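Flivport Bus Interchange – temporary stands
Pre-opening safety walk, public areas
Contractor: Kinoshita Civil
Time of walk: 6.40 am to 9.15 am, dry, good light from 7

Marks used: OK / FIX (before opening) / WATCH (can open, look again in December)

1. Footpath from Itum Street to stand A
Width clear of posts and bins: OK
Surface level: FIX
Comment: Two paving slabs near the kerb ramp are rocking under the foot. One is raised enough to catch a walking stick. Kinoshita was told at the walk and has put a cone on it, but a cone is not a repair.

2. Hoarding along the demolition side
Panels fixed and upright: OK
Gaps at the bottom: OK
Vision panel at the corner: WATCH
Comment: The panel is already scratched and drivers leaving stand C see people late. I stood there for three buses. I would like a mirror also, on the lamp pole.

3. Temporary shelters
Bolts tight at the base: FIX
Comment: Shelter 2 has one bolt missing its cap and one I could turn by hand. Shelters 1, 3 and 4 are good. Please check all bolts again after the first strong wind, and write it in the site book. 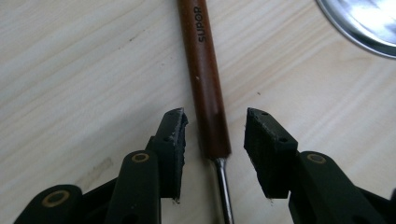 Roof drainage: WATCH
Comment: The outlet of shelter 4 ends above the place where the queue will stand. In rain this will send people onto the roadway side. A longer pipe would be enough.

4. Crossing between stands B and C
Tactile paving in place: OK
Button height: OK
Green time: FIX
Comment: The crossing is 26 metres by the marked route because of the bend around the works. I walked it slowly, as a person with a shopping trolley would, and the signal changed when I was still in the last lane. The timing sheet seems to be from the old layout.

5. Signs and timetables
Stand letters readable from the entrance: OK
Route 57 stand: FIX
Comment: The map sends passengers to stand B, the sign on the pole says stand D. The operator, Drindix, confirmed D. Change the map – it is also wrong on the copy in the library window.
Route 227 stand: OK
Large print timetable: not on site yet

6. Lighting
Lamps working: OK, all on at 6.40
Dark places: FIX
Comment: Behind the ticket cabin, between the cabin wall and the fence. It is a short passage but people will use it to reach the car park. Either light it or close it.

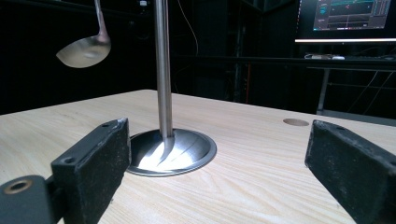

Timer for the cabin light: WATCH
Comment: It was set to the summer hours. The electrician changed it while I was there, but I have not seen it switch on by itself.

7. Emergency access
Gate at the north end opens fully: OK
Key held in the cabin: OK
Fire point signs: FIX
Comment: One sign is behind the recycling bins. Move the bins and paint the ground so they do not come back.

8. Seats
Number as on the plan: OK
Armrests: WATCH
Comment: Only the seats at stand A have them. The plan says each stand should have one pair.

Result: not ready to open at 100 per cent use. Stands A and D can open when items 1, 3, 5, 6 and 7 are closed. Stands B and C wait also for item 4.

Second walk to be arranged by Kinoshita, with the signal technician present.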